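Equipment Planning Meeting, Minutes
Bromia Kitchen Bench Group
Last updated: April

Meeting opened at 9:15 in the small conference room, the large one having been booked by people with a bigger budget. Minutes of the previous meeting were accepted after the word "refrigerator" was corrected to "refrigeration," which we do not have either.

1. Where the money stands

The equipment line for the rest of the year is smaller than the one we asked for and larger than the one we were warned about. Two purchases from last quarter are still showing as open because the invoices were sent to a department that closed. Finance has asked us to stop calling the remainder "the leftovers" in the spreadsheet. Agreed, with regret.

2. Second arm: Keltudow or Sumow

Both quotes are in. Keltudow is the cheaper arm until you add the mounting plate, the controller license and the support plan, at which point it is the same arm at the same price with more paperwork. Sumow includes all of that but quotes a delivery time of 19 weeks, and the sales rep described this figure as "aggressive."

The case for Keltudow is that we could have it before summer. The case for Sumow is that its spare fingers fit the gripper we already own. A long discussion followed about whether two arms have to match. The software side said yes. The bench side said the software side had promised the opposite in January, and the January minutes were fetched. They record that "compatibility was discussed," and whoever wrote them should be ashamed. (Same minute taker as today.)

Decision: ask Keltudow for a price without the support plan. Ask Sumow what aggressive means. No order until both have answered in writing.

3. Gripper spares

Fingers are wearing faster than planned, mostly from the mug handle and the rim of the plate. Khoury will sell us pads in packs of 15 and wants $90 a pack. Somebody asked if we could print our own. We could, and did, and the results are in the drawer marked DO NOT USE.

Decision: buy two packs now and revisit once the second arm is settled. The drawer is to be emptied.

4. Cables

The cable question is back. A proper dress pack for the existing arm was cut from the last two budgets in favor of things that looked better in the annual report. The bench side would like it noted that a cable running across the work surface is one more thing for the planner to ignore, and that the planner is not good at ignoring things. Noted.

There was a motion to use zip ties for another year. It got more support than it deserved.

Decision: request a quote for the dress pack, covering the current arm and whichever one we buy next. Zip ties remain the policy in the meantime, and should be taken from the bag already open.

5. Bench contents and props 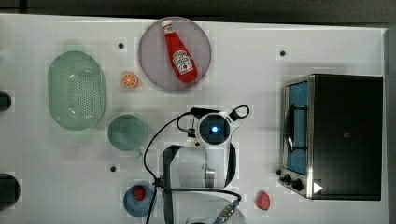

SMALL ITEMS AND CONSUMABLES

The proposal is a standing allowance of $300 for props, so that replacing a toy strawberry no longer needs a purchase order and two signatures. Finance is open to this provided we keep receipts and stop filing fruit under "office supplies."

The current layout, with the colander, the plate and ketchup bottle, the mug, and the toaster oven on one table, was judged full. The arm needs somewhere to put things down, and every clever new item takes a bit of that away. A request for a blender was declined on these grounds. It was also declined on other grounds, raised at some volume by the person who sits nearest.

A longer table was suggested. The price is reasonable; the doorway is narrower than the table. Facilities will be asked about the doorway, and we will be asked to fill in the form about asking.

On duplicates: the group would like a second colander and a second mug in different colors, to see how the arm copes with a change of dishes. Approved out of the allowance, if there turns out to be one.

6. Any other business

The label maker is missing again. The coffee machine was raised as an equipment matter and ruled out of order for the fourth meeting running.

Actions

Quotes from Keltudow and Sumow: software side.
Khoury pads, two packs: bench side.
Dress pack quote: bench side.
Props allowance wording: minute taker, to Finance, before the next meeting.
Measure the doorway: whoever finds the tape.

Meeting closed at 10:40.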